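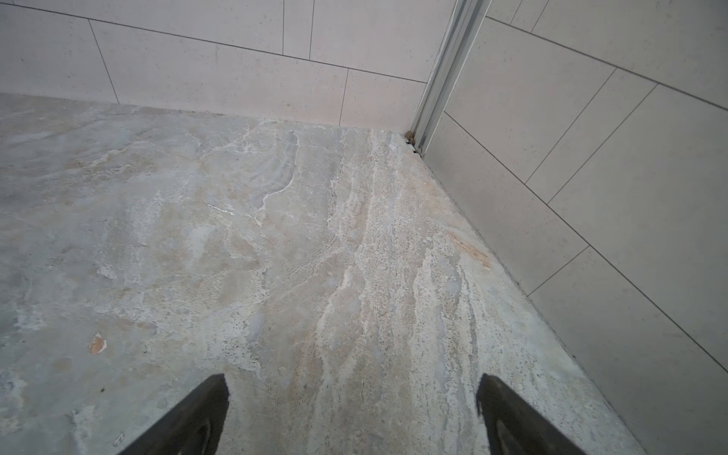 Is a spray mop with a washable pad any good on natural stone floors?
Good enough that I sold my string mop, with a couple of warnings about pits and about what you put in the bottle.

I've had the Fokarby spray mop since November and it's had plenty of use on the stone in our back bathroom, so I figure I can talk about it now. The floor came with the house. It's all cloudy grays and beiges with a lighter, veiny band going across it on the diagonal, and that light band is full of tiny dark pits and pores. Gorgeous when it's clean (I was sold on the house pretty much the second I saw it) but a real pain to look after, because every pore wants to hang on to whatever you push across it. My old string mop just moved gray water from one hole to the next.

So, the mop. You get the handle in three sections, a flat head, a refillable bottle and two pads. I paid $19 for mine at Haverford, the hardware place over by the post office, and extra pads come in a 4 pack. Putting it together took me one cup of coffee, and most of that was figuring out that the bottle clips in upside down. The instructions are a single folded sheet with drawings on it and the drawing for the bottle is tiny.

What I like best is how little water it puts down. One squeeze gives you a fine mist in a fan shape, and then the pad picks most of it right back up. With the string mop I was always waiting for the floor to dry so I could get in there and brush my teeth! Now I can do it at 7 in the morning before anybody's up and it's ready by the time the shower's running. The head is 16 inches wide and it swivels really nicely, so you can get right into the corner where the two tiled walls meet without bending down. It lies pretty flat too, and it will go along the bottom of a wall sideways.

Now the pits. A flat pad glides over the top of them and doesn't go in. That's not the mop's fault, I don't think any flat pad would do it, but if your stone is porous you should know. I still go over the pale part with a soft brush every few weeks (an old Jakden vegetable brush, works great) and then run the mop over it after. On the smoother gray side I don't bother, the pad does the whole thing by itself.

It also won't do anything for stains. We have a small rust-orange spot on the gray side, kind of ragged around the outside with a white rim, and I went at it with this mop harder than I'd like to admit. No change at all. My neighbor Delphine thinks it's a chip as much as a stain, and she may be right, I go back and forth. I've stopped scrubbing at it anyway. If you've got something like that, talk to a stone person before you buy any gadget, and please don't let anyone talk you into vinegar. Vinegar eats stone like this. Same with lemon, and same with most of the bathroom sprays that brag about lime scale. I use the Dradside stone soap, one capful to a full bottle, and it leaves no film that I've noticed.

Things that bug me: the trigger is stiff, and my hand gets tired if I go on and do the hallway too. The pads attach with a hook-and-loop strip and the strip collects hair – lots of hair, if you live with my family. And the bottle has no level marks on it, so you're eyeballing your capful against a full bottle every single time. I put a piece of tape on mine at the halfway line.

The pads wash fine. I throw them in with the towels on Friday and skip the fabric softener, which made the first one smear. They've pilled a little but they still grab.

Would I buy it again? For a stone floor, yes, at that price I would, along with a soft brush. If all you've got is vinyl or regular glazed tile you could probably get by with something even cheaper. My brother-in-law Dexter has the steam kind and keeps offering to lend it to me, and I keep telling him no thanks, I'm not putting steam on this floor until somebody who knows stone tells me it's okay.

Four stars from me. It would be five with a softer trigger.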